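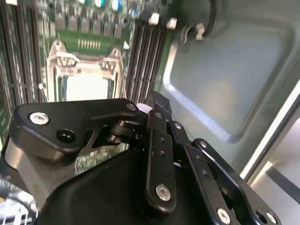 The server board, with memory slots either side of the processor socket

Sunday 19 April 2020

Well, the weather's been lovely and I've spent the whole weekend indoors with an old server in bits! Darren Marsden let me have it back in October (thanks, Darren) and it's sat under the stairs in Horkstead ever since, getting tutted at. I've called it Flunen, after the label on the box it came in.

I do like a big board. My desktop has one little row of memory slots and this has two whole banks of them, all black, with white clips at the ends. The socket has that silver metal frame round it, and there's a row of chunky grey chokes just above – very smart, I think.

The pale grey-green panel next to the board is my favourite bit of the case. It's got a big rectangle pressed into it and a nice matt finish that catches the light along the edge.

Still on the shopping list: a processor, memory, and a couple of fans that don't sound like a hairdryer. I've got over 1,000 family photos waiting to go on it, so no pressure. More when the post turns up.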